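What We Planned to Buy, and How We Got There
Sturkex Team, Senior Design Project
Progress report, February

Our project began with a shopping list, and it was a bad one. We wanted an arm, a gripper, a second gripper in case the first one broke, and a very nice workbench. By the time we added shipping we were far past our allowance of $2,001, and our advisor kindly sent us back to think about what the robot needed to do before we thought about what it should be made of.

So we spent the fall semester working in simulation, and I think all of us are glad we did. Building the rooms took longer than we expected (doors are harder than they look), but every hour spent there was an hour we could change our minds for free. We logged 46 trial runs and used them to settle three questions: how far the arm has to reach, how wide the gripper has to open, and where the cameras should go.

Quotes

We asked three suppliers for prices. Pedden was the cheapest for a complete arm, but its lead time ran past the end of the spring semester. Mathur offered a student rate on the gripper alone and was very patient with our many emails. Dadton sells refurbished arms, and after a good deal of back and forth we chose to plan around one of theirs, with the gripper from Mathur. It leaves us a small cushion for cables and mounts — we would like it to be bigger.

What the simulator told us about size

We had been leaning toward a short-fingered gripper to save money, and we went back and forth on it for weeks. Camera placement matters just as much, and a second camera is now its own line in the budget. 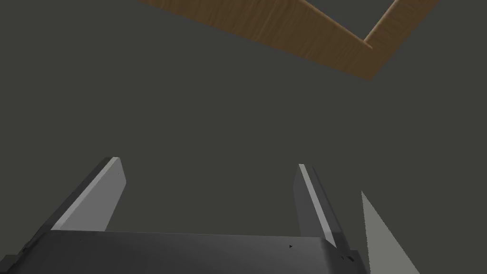 Simulated views: the open two-fingered gripper, and the white arm with a small dark red object at its fingers.

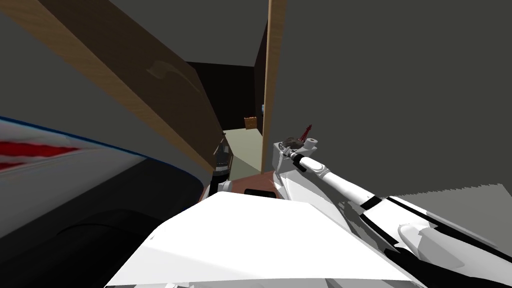

Remaining Purchases

Still to order are the second camera, its mount, and a spare set of fingers. The power supply can wait until the arm is delivered and we have checked the connector.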